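Inicio Casa Limpieza Plantas Suelos Contacto Buscar

Cómo limpiar un suelo de baldosa blanca con brillo (y sus juntas) cuando hay plantas en la habitación

14 de junio de 2024

Llevaba tiempo queriendo escribir esta página, porque cada vez que alguien viene a casa y mira el suelo me pregunta lo mismo, y acabo contándolo de pie en el pasillo con el café enfriándose. Vivimos en Grerura, en un piso bajo con mucha luz, y cuando entramos pusimos baldosa blanca en toda la planta, del modelo Furholm, que tiene un punto de brillo sin llegar a ser un espejo. Es preciosa, de verdad. También es un suelo que lo cuenta todo: la pisada, la gota, el pelo, la tierra que cae de la maceta cuando una riega con prisas.

Empecé limpiándolo mal, como casi todo el mundo, con demasiado jabón y agua muy caliente, convencida de que cuanto más oliera a limpio más limpio estaría. A los pocos meses tenía un velo grisáceo que no se iba con nada y unas juntas del color del té. Lo que sigue es lo que hago ahora, con todas las manías incluidas, y que cada cual se quede con lo que le sirva.

Lo que hace falta

Una escoba de cerdas blandas o una mopa seca, de las planas. Dos cubos, y en lo de los dos voy a insistir. Una fregona de microfibra que escurra bien. Un jabón neutro, el que sea; yo uso el Prurketti sin perfume porque lo venden a granel en la droguería de la esquina, pero he usado otros y la baldosa no ha protestado. Un cepillo de juntas o un cepillo de dientes jubilado. Bicarbonato. Un par de paños de algodón viejos, mejor si son camisetas muy lavadas, que no dejan pelusa.

Y platos para debajo de las macetas. Parece que no tienen nada que ver con fregar, y en mi casa fueron la mitad de la solución.

Primero, apartar las plantas

Las plantas las tengo al fondo, cerca de la luz, y durante años fregué alrededor de ellas haciendo eses. No lo hagáis. Debajo de una maceta se queda la humedad, y si la maceta es de barro, el cerco que deja sobre una baldosa clara es de los que hay que trabajarse. Yo las muevo todas de una vez antes de empezar, las pongo encima de una toalla vieja y aprovecho para quitar las hojas secas, que si no acaban en el cubo y de ahí a la fregona y de ahí otra vez al suelo.

Si tenéis macetas muy pesadas, un soporte con ruedas cuesta poco y os ahorra la espalda. El mío tiene las ruedas de goma clara, y os recomiendo que miréis eso antes de comprar, que las primeras que tuve eran negras y me dejaron unas rayas muy finas que tardé una tarde entera en borrar. (Salieron con una goma de borrar blanca, de las del colegio. Con paciencia, sin apretar.)

Regad el día antes o bastante después de fregar, nunca justo antes. Una maceta recién regada sigue goteando un buen rato y el agua que sale lleva tierra.

Barrer, y barrer bien

Es el paso que más se salta la gente y el que más se nota. Si queda polvo, al mojarlo se convierte en un barrillo que se mete en las juntas. Empezad por las esquinas y venid hacia el centro, con pasadas largas. Luego yo paso la mopa seca en diagonal, mirando el suelo a contraluz, agachándome un poco, y siempre, siempre aparece algo que la escoba se había dejado.

Si hay tierra de maceta, esperad a que esté seca del todo y aspiradla. La tierra húmeda se extiende.

Las juntas

Van antes de fregar, para que el fregado se lleve lo que suelte el cepillo. Las mías son de un gris suave y las elegí así después de ver en casa de mi hermana unas juntas blancas que pedían cepillo a todas horas. Si estáis a tiempo de elegir, pensadlo: el gris claro queda discreto y perdona muchísimo.

Para limpiarlas hago una pasta con bicarbonato y agua, tres partes de bicarbonato y una de agua más o menos, a ojo, que quede como un yogur espeso. La pongo sobre la junta con el dedo o con una cucharilla, la dejo 8 minutos y froto a lo largo, en el sentido de la línea. Después retiro con un paño húmedo, aclaro el paño, vuelvo a pasar. Hay que retirarla toda, porque el bicarbonato seco deja un polvillo blanco que luego cuesta ver sobre la baldosa y que reaparece cuando ya has guardado las cosas.

No intentéis hacer toda la casa en un día. Yo voy por trozos, una zona de la puerta hacia dentro, luego otra, y apunto en un papel dónde me quedé — tengo el papel pegado con un imán en la nevera y lleva ahí desde mayo.

Hay quien usa vinagre. Yo lo usé y dejé de usarlo. En la baldosa no vi nada raro, pero las juntas se me fueron quedando ásperas y ahí se agarra más la suciedad. Y por favor, no mezcléis nunca lejía con vinagre ni con amoniaco ni con ninguna otra cosa, que el vapor que suelta es peligroso. Lejía, en mi casa, en este suelo, ninguna.

Fregar con dos cubos

En el primer cubo, 5 litros de agua templada y una cucharada de jabón neutro. Una cucharada de las de sopa, rasa. Ya sé que parece poco. En el segundo cubo, agua sola. Se moja la fregona en el del jabón, se escurre hasta que casi no gotee, se friega un trozo que podáis alcanzar sin andar, y se aclara en el cubo del agua sola antes de volver al del jabón. Cuando el agua del segundo cubo esté gris, se cambia, aunque dé pereza.

Las pasadas, en paralelo a las juntas grandes, y retrocediendo hacia la puerta. Si cruzáis las juntas todo el rato, el borde de la fregona va dejando agüilla en cada una.

El velo gris del que hablaba al principio era jabón. Capas y capas de jabón seco, que en una baldosa con brillo se ven como si alguien hubiera respirado encima. Si ya lo tenéis, la manera de quitarlo es un poco aburrida: agua templada sola, fregona limpia, y repetir en días distintos hasta que el agua salga clara. En el salón me hicieron falta unas cuantas sesiones. Me escribió una vez un señor de una tienda para recomendarme un disco de pulir de grano 3000 y una máquina alquilada, y le agradecí mucho el interés, pero un suelo esmaltado no se pule en casa sin saber lo que se hace, y el agua era gratis.

Secar

Este es el paso que yo no hacía y que ha cambiado el aspecto del suelo. En cuanto está fregado un trozo, paso el paño de algodón seco, enrollado en la mopa plana. No tiene que quedar seco del todo, basta con que no haya charquitos. Si el agua de vuestra zona tiene mucha cal, como la de Grerura, cada gota que se seca sola deja su redondel.

Abrid la ventana si no hay polen. Y aguantad sin pisar, que es lo más difícil. Yo me voy a la cocina, pongo la radio y limpio las hojas grandes de las plantas con un paño apenas húmedo, por arriba y por debajo, sujetándolas con la otra mano para no partir el tallo.

Devolver las macetas a su sitio

Antes de colocarlas, miradles el culo. Si está mojado, se seca. Si tiene tierra, se le pasa un cepillo. Después, plato debajo, y entre el plato y la baldosa unos fieltros pequeños adhesivos, para que corra un poco el aire. Los fieltros se cambian cuando se ponen duros.

Lo digo también por las patas de las sillas y por cualquier cosa que se arrastre. La baldosa aguanta mucho, el brillo aguanta algo menos, y un granito de arena debajo de una pata hace un arañazo que ya se queda.

Cada cuánto

La mopa seca la paso casi a diario, en dos minutos, mientras se hace el café. El fregado con los dos cubos, una vez a la semana. Las juntas, por trozos, de manera que la casa entera me da la vuelta en 31 días si soy formal, y en bastante más si no lo soy. Con esa rutina el suelo se mantiene claro y refleja bien la luz, y la línea de la junta sigue viéndose de un gris flojito.
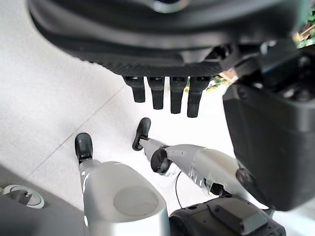 Farah Govindasamy me escribió después de leer el borrador para decirme que en su casa lo de la cucharada de jabón no le funcionaba, que se le quedaba corto en la entrada, donde pisan todos al llegar de la calle, y que ella allí da primero una pasada con agua bien caliente y después la del jabón. También preguntaba si el bicarbonato sirve con juntas de color.

Lo de la entrada me parece muy bien pensado y lo he copiado. En cuanto al color, yo solo he tenido juntas grises, así que lo prudente es probar en un rincón detrás de una puerta, dejar que seque hasta el día siguiente y mirar con luz natural. Si la junta es muy oscura, cuidado con el polvillo, que ahí sí canta.

Algunas cosas sueltas

Las gotas de cera se enfrían con un hielo dentro de una bolsa y se levantan con una tarjeta de plástico.

El cerco de barro de las macetas sale con la misma pasta de bicarbonato, puesta con un paño y frotando en redondo sin fuerza. Si es viejo, dos veces.

La microfibra se lava sin suavizante. El suavizante se queda en la fibra y luego va al suelo.

Sugeng Hartono me enseñó a dejar el cubo boca abajo sobre dos listones, para que no coja olor. Con los cubos Osman, que son más bien altos, va de maravilla.

Si se os rompe una baldosa, guardad los trozos en una bolsa hasta encontrar otra igual, que el blanco cambia mucho de una partida a otra. Yo tengo media caja de Furholm debajo de la cama y no pienso moverla de ahí.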